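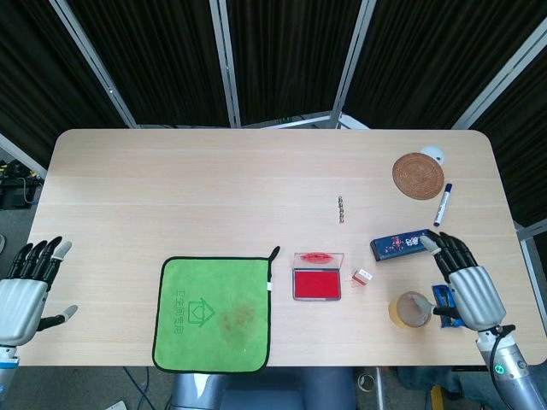

Our district signed up for Avomel in June, and by the second week of school every fourth grader had a dashboard. I teach nine-year-olds. I did not ask for a dashboard, and as far as I can tell neither did they.

The pitch is that kids take short quizzes on a tablet, the software sorts them by skill, and the teacher knows who needs help. Fine. But I already knew who needed help with fractions, since I had spent the morning watching them fold paper strips and get stuck. Avomel told me the same thing two days later, in orange.

I keep hearing about the 70 percent. That is the share of students who supposedly "show growth" after a semester. Growth in what? When I asked at the training, the answer was growth on Avomel quizzes. Kids who practice a kind of quiz get better at that kind of quiz. I would be worried if they didn't.

We have been here before. Drusten was going to fix reading, and we dropped it after 4 years. Skirkeo lasted less than that, and I still have the login cards in a drawer. Each one ate up training days and came with a person who left cheerful voicemails.

Some of it is useful. The read-aloud button helps a couple of my students a lot, and I would fight to keep it. I just don't see why it has to come bundled with a weekly report that parents read as a grade – and they do read it that way, whatever the help page says.

Before the contract comes up again, I would like the board to ask for results on a test the company did not write.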